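# Taught by Hand

At the Ditano Institute, the working day begins with someone moving an arm. An operator takes a seat at a small desk, grips a lightweight handheld controller, and reaches forward. In the next room, a robotic arm reaches forward as well. Whatever the operator does over the following half minute is recorded, joint by joint, and added to a library from which the machine will later be asked to work alone.

The method is known as teleoperated demonstration, and it has become the principal activity of the institute's household manipulation program, Rirnach. Since the program opened its present rooms in July, its operators have recorded 3,218 demonstrations of ordinary tabletop work. Most concern the handling of small objects: picking up, setting down, turning over, placing beside.

"A person who has laid a table all their life has never had to say how it is done," said Akosua Darko, who directs the program. "We do not ask them to say it. We ask them to do it slowly, through the arm, and we keep what they do."

The program employs 40 operators, working in short shifts. Few arrived with a background in engineering. Several came from dental practices and garment workshops, where patience with small things is part of the trade, and the institute has continued to recruit from both. New operators spend their first week on a single exercise and are not permitted to contribute recordings until a supervisor has approved their work.

The first lessons concern approach. An arm that comes down too steeply on a flat piece of cutlery will strike the table before its fingers can close. One that comes in too low will push the piece away. Operators learn to descend at a slant, to pause, and to correct the angle of the wrist before committing to a grasp. The pause is recorded along with everything else, and the trained model tends to reproduce it.
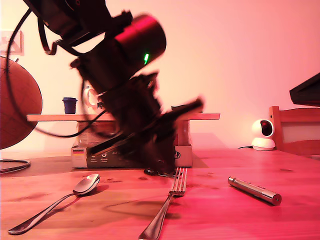 *The arm reaches down behind a fork during work with tabletop objects. A spoon and a slim laser pointer lie nearby.*

Cutlery has proved a demanding subject. It is thin, it reflects light, and it offers little for a gripper to hold. Dede Ackah, the senior operator, keeps a written log of failed grasps and reviews it with her team at the end of each shift. Forks appear in it more often than anything else.

"A mug forgives you," Ackah said. "You can be off by the width of a finger and still lift it. With a fork you feel the mistake in your own hand, even though your hand is nowhere near it."

Failed attempts were discarded in the program's early months. They are now kept, provided that the operator recovers. A demonstration in which the fingers slip, withdraw, and try again shows the model how to respond when its own fingers slip, and Darko's staff consider such recordings among the most useful they hold. Attempts in which the operator gives up are stored separately and are not used in training.

Lighting and background are varied on purpose. The same task may be recorded under white, amber, or strongly colored light, and with unrelated household articles left standing close to the work. In earlier trials, a model taught entirely on a bare table under office lighting performed well there and poorly in a kitchen. The present practice is slower, as each change requires the operators to settle in again.

The program has also tried guiding the arm directly, with the operator's hands on the machine itself. That approach remains in use for drawers and hinged lids, where the resistance of the object matters a great deal. For loose objects it was set aside. The operator's hands and sleeves blocked the cameras, and the recordings suffered for it.

Questions of authorship have followed. Parko, the workshop that maintains the arms, has asked whether recordings should carry the name of the operator who made them. The institute has agreed in principle — each operator's manner is recognizable to colleagues, and some styles train better than others — but has not yet settled how the credit is to be given.

A second collection, Zakaria, is being assembled from around 3,000 of the existing recordings and will be offered to partner laboratories. Ackah's team is reviewing each one before its release. The work is done in pairs, with one person watching the arm and the other reading the log.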